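4. Building the simulated table-top tasks

By now Congate should be installed and the Ana scene pack unpacked beside it. This is the fun part! Every task starts from the same room, so what you learn on the first one carries over to the rest.

4.1 Load the room and the cup

1. Open Congate and choose Rastogi Room from the scene list.
2. Add the mesh cup from the object tray and let it settle before you touch the arm.
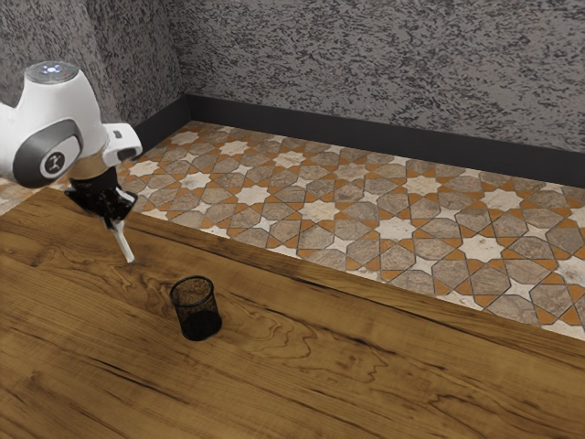
3. Set the random seed to 882. Gyula Major used this seed for all our published runs, and it's lovely to watch your own curves land on his.
4. Press Reset twice. The second reset clears the contact cache.

Note: wood grain and floor tiles are drawn at full detail by default. Drop the texture size to 480 if your machine struggles.

4.2 Add the marker

5. Drag the marker into the cup and save the layout under a new name.

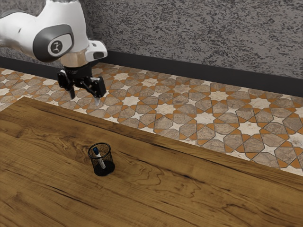 Figure 4.2. Marker in the mesh cup, gripper open.

6. Run the grasp planner on the empty cup first. Farzana Kodikara found that policies trained this way coped far better with the marker later on, a result we're still excited about. 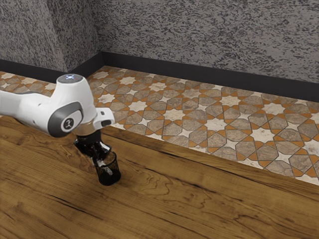
4.3 Switch to the mortar and pestle

7. Load the mortar, then select the overhead view.
8. Raise the contact steps to 1572. Lower values let the pestle sink through the bowl.
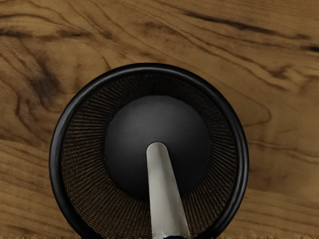
Caution: do not change the contact steps during a run. Joner will carry on logging without complaint, but the force readings from that point are useless.

9. Save, then go to section 5 to start training.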